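Play Session Assistant, part-time
Flarcombe Toy Library

Flarcombe Toy Library is looking for a play session assistant to join the team from August. The post is for 18 hours a week, mornings only, with a paid break. You would report to Ruby-Lee Paewai, who runs the sessions, and work alongside Ramil Maglaya at the loans desk.

We lend toys to 265 families and run drop-in sessions for children from one to four years old. Most of what we own is simple: blocks, cubes, stacking cups, baskets, cloth bags. The job is a mix of time with the children and time spent getting things out, checking them and putting them away.

What you would do

Set up the tables before the doors open at 9:30. Each table gets one activity and very little else. For the youngest group that is often a basket and a few painted cubes to put in and take out again.

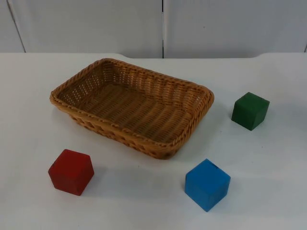
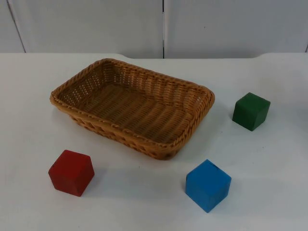
Basket and three wooden cubes, Button group table.

Other duties

- Greet families and sign them in
- Sit with children at the tables and let them lead
- Wipe down tabletops and wooden toys between groups
- Check painted pieces for chips and splinters, and set aside anything that needs sanding or repainting
- Check baskets for broken strands, especially at the rim and corners
- Count sets back in at the end of the morning and log missing pieces
- Help with the yearly stock check (roughly 1000 items - it takes two mornings)

What we ask for

You should have some experience with children under five, paid or unpaid. You need to be comfortable sitting on the floor, and able to lift a full storage crate to waist height. Tidy handwriting helps, as the loan tags are still written by hand. First aid training can be arranged after you start. A background check is required before your first session.

Spanish or Tagalog would be useful but is not required.

Pay and hours

$19.50 an hour, 8:45 to 12:30 on session days, with the remaining hours agreed between you and Ruby-Lee. The library closes for two weeks in winter - these are paid.

How to apply

Send a resume and a short letter to Octavio Orellana at the library office, or drop them off at the loans desk during opening hours. Please include two references. Interviews will be held in July and include half an hour at a session.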